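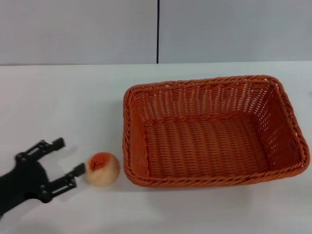 June 26, 2019

Grokico opens a second shop in Ostbridge

I've been buying my olive oil from Grokico for years, mostly because their Clurnutville shop is on my way home and I can't walk past a deli counter. So I was very pleased to get a note this morning saying they're opening a second place in Ostbridge, in the old shoe shop on Brophy Street!

It'll be bigger than the first one. They're promising 300 different cheeses, oils, vinegars and tins on the shelves, plus a proper wine room at the back where you can try a glass before you buy a bottle. The importing side of the business is moving in upstairs too, so the stuff that used to sit in a warehouse across town should reach the counter a bit quicker (I'm mainly thinking of the soft cheeses).

The bit I'm most excited about is the kitchen. They're starting evening cooking classes in November, with room for 11 people at a time, and the first 3 will be fresh pasta, preserving and a whole night on risotto — I've already asked to be put down for that one. Prices aren't out yet, but regular customers get first go at booking.

The Clurnutville shop stays open as normal, though it'll close on Mondays once the new one is up and running. Doors in Ostbridge open at 11 on the first Saturday of next month, and there'll be free coffee until it runs out.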